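4.2 The open day

The second part of the study took place at the Bosley building during its September open day. Visitors came in groups, were shown the two-armed robot at work for a few minutes, and were then asked to fill in a short card. Over the day 434 cards were handed in. We had printed 2,000, so the return was lower than planned, although many families filled in one card between them.

The task was kept small on purpose. A plate with two coloured blocks stood on the table between the arms, and the robot handled a pair of pliers beside it. Berwyn Lougher operated the arms in the morning and I-seul Wi took over after lunch. Neither gave a talk. They answered questions if asked, and one of them noted each question on a sheet with the time next to it.
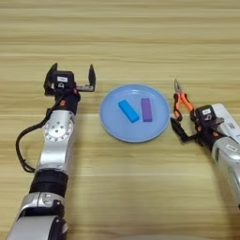

Most groups stayed longer than we had allowed for. The timetable gave each one 40 seconds at the rail before the next was called forward, and by eleven o'clock we had given this up and let people move on when they wished. This makes the viewing times uneven, and we have not used them in the analysis. The cards are not affected, as they asked only what the visitor thought the robot was doing and what it would do next.

Answers to the first question were mostly plain and mostly right. Answers to the second varied a good deal – children tended to name the blocks, adults the tool. Shabalala's scheme for sorting free answers was used with two changes, both set out in the appendix.

Figure 3. The work table at the open day, with both arms, the plate and the pliers.
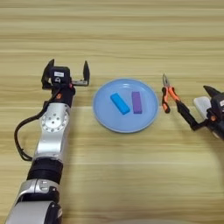
The wording of the second question turned out to matter. "What will it do next?" was read by some visitors as asking about the whole robot and by others as asking about one arm. With a layout such as the one in Figure 3, where the left gripper stands open on one side of the plate and the pliers lie on the other with the right gripper close to the handles, the two readings lead to different answers. A visitor who writes "pick up the block" and one who writes "pick up the pliers" may each be giving a sensible reply about a different arm. We therefore coded the arm as well as the object where the card allowed it, and left the rest as unclear.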